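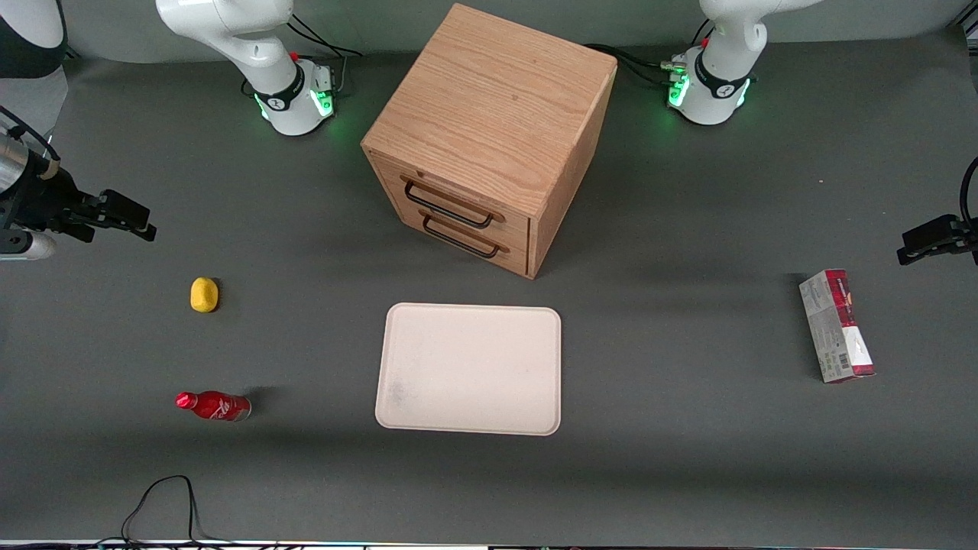 Gakoveck bench cell with two arms, drawer cabinet, tray and hand objects on the table.

Gakoveck Bench Cell, two-arm version
Supplied with the Griltgate working rules set

The Gakoveck is a table cell for teams who teach and test two robot arms on household objects. It comes as one order: the table, the two arms with parallel grippers, the fixed overview camera, the wrist cameras, and the Griltgate rules set, which we wrote for our own benches first and later decided to sell together with the equipment. Many customers tell us they use the rules more than they expected. For this reason most of this page is about the rules. The mechanical data is in the separate data sheet, which you can ask for by mail.

What is in the delivery
Table with gray top
Two arms, mounted at the far edge
Two parallel grippers with black fingers, plus one spare pair of finger pads
Overview camera with bracket
Wrist camera for each arm
Start set of objects (the content changes with stock)
Griltgate rules set, printed and as a file
Mäkelä log sheets, one pad

What the rules set covers
The rules set has 12 sheets. Each sheet is one page, and it can be hung on the wall near the cell. They do not replace the safety standards for industrial or collaborative robots which apply in your country, and they do not replace your risk assessment. You must do this assessment yourself, or have it done by a competent person, before the first powered movement. The sheets are about daily good practice after the assessment is finished.

Sheet 1. Names of sides
Left and right are always the left and right of the robot, never of the person who looks at the screen. In the overview picture the right arm is therefore on the left side. New colleagues make this mistake in the first week, and the wrong arm is then enabled. Please write "robot left" and "robot right" in full in every log.

Sheet 2. Before power
Walk once around the table. Look at both bases, at the red button on each of them, and at the path of your own hands if you would have to reach the emergency stop quickly. The emergency stop of the cell must be reachable from the operator chair without standing up. If you move the chair, you do the check again.

Sheet 3. Ring lights
Each base has a light ring at the lower joint. On the Gakoveck, green on both rings means that both arms are enabled and may move. Hands stay outside the marked area. If the rings show different colors, treat the complete cell as moving until you have read the status on the screen.

Sheet 4. Cables
Cables of the bases go to the back edge. Grippers and wrist cables need enough slack for the full turn of the last joint, but a loop should not be able to catch on a finger. Any cable that crosses the table top must be written on the log sheet with its position, and the reach limit of the nearer arm must be set so that the arm does not come to it.

Sheet 5. Objects on the table
Choose objects which are light, closed and without sharp edges. Bottles are empty and have the cap on. Glass is not used. An object that can roll is put down on its side at the start, because it will arrive there sooner or later anyway. Tall boxes may stand on end when the task asks for it, but note this in the log, since a standing box and a lying box are two different tasks for the arm.

Sheet 6. Furniture
Small cabinets with drawers are allowed inside the reach area. Long bar handles are easier for parallel fingers than round knobs. Keep all drawers closed at the start of each run, unless the open drawer is the subject. The force limit for pulling is set before the first contact, by a person who has read the sheet, and it is not raised during a run.

Sheet 7. Approach to a standing object
The gripper opens before it comes near. The opening must be clearly wider than the object, and the object should be between the two fingers before they start to close. The approach speed is reduced for the last part of the way. If the object stands nearer to one finger, correct the wrist position first; closing with one finger only pushes a light box over.
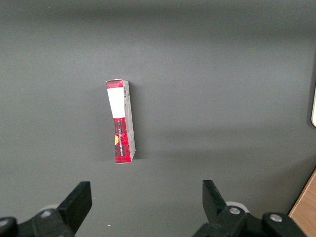
Wrist camera view for Sheet 7: the opening between the fingers is much wider than the box.

The wrist view is the right one for this check. From the overview camera it is difficult to judge the gap. Before each session look also for small pieces of dirt on the table top, and check that the screws at the finger mounts are tight. A used carton with a bent corner may stay in the set, but replace it when it no longer stands without help.

The other sheets are about stopping and restarting, two people at one cell, visitors, cleaning, log keeping, and the yearly review of the rules.

Log keeping
The Mäkelä sheet has space for the date, the operator, the objects, the start position and every stop. A stop without damage is also written down. Kinga Pintér, who edited the rules set, asks customers to send her copies of sheets with unusual stops. Two of the present sheets were changed after such letters — Sheet 4 and Sheet 7.

Training
We offer one training day at your place or in our hall at Plullcombe. The group is limited to 6 persons, so that everybody can operate the cell. Murray Pirihi leads the day. In the morning you do the checks without power, and after lunch you work with your own objects if you bring them. The next open day in Plullcombe is Sat 15 June. The hall is closed for visitors in July.

Spare parts
Finger pads, pair
Wrist cable, left or right
Printed rules set, laminated
Mäkelä log sheets, pad

Delivery and service
Delivery time for the complete cell is over 7 weeks at the moment. Spare parts leave our store in 2 working days. When you order a wrist cable, please give the side of the arm as in Sheet 1.

Updates of the rules set are free for every owner of a cell. You receive the new file by mail, and the old printed sheets should then be taken down from the wall the same day.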